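Peindre un panneau blanc en mat : la sous-couche Fimorach vaut-elle son prix ?

Forum > Bricolage > Peinture et finitions

custen_72
Bonjour à tous. Je refais les portes d'un placard et le vendeur de chez Sendach me jure qu'il faut la sous-couche Fimorach, sinon le blanc va jaunir. 106 euros le pot. J'ai comme un doute. Quelqu'un l'a utilisée sur la durée ?
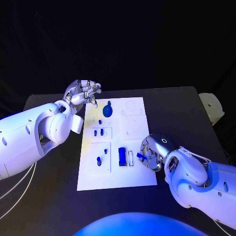

Rory Dunbar
Le jaunissement, on le met à toutes les sauces. Une glycéro dans un placard fermé, oui, ça jaunit. Une acrylique correcte, je demande à voir. Et méfiez-vous de l'éclairage quand vous comparez : un panneau blanc posé à plat sur une table gris foncé, avec une lumière qui tire sur le bleu, paraît toujours plus froid que chez vous le soir sous l'ampoule du couloir. Les photos « avant/après » des fabricants, je n'y crois pas une seconde.

mamiponce
Pas d'accord avec Rory. J'ai fait ma cuisine en acrylique sans sous-couche, les nœuds du pin sont ressortis en brun au bout de deux hivers. Depuis, je mets du Fimorach partout et rien ne bouge.

Rory Dunbar
Les nœuds, c'est du tanin et de la résine, ça n'a rien à voir avec le blanc qui jaunit. N'importe quel isolant fait le travail, à moitié prix.

chantharasri
+1. Par contre, ne lésinez pas sur le ponçage entre les couches. Et pour voir les défauts, je pose le panneau sur du noir et j'éclaire en rasant.

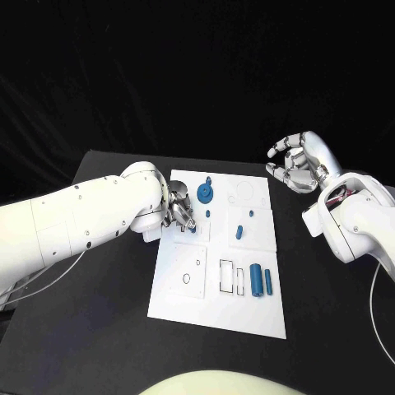
Panneau blanc sur table noire, rideau sombre derrière.

mamiponce
« N'importe quel isolant », facile à dire. Lequel ? Celui de Sendach a cloqué chez ma sœur.

custen_72
Mes portes sont en MDF, donc pas de nœuds. Je garde mes 106 euros pour l'instant, je vais tester deux couches d'acrylique sur une chute et la laisser dans le placard jusqu'en mars.

Rory Dunbar
Pense aux chants, le MDF boit comme une éponge à cet endroit-là.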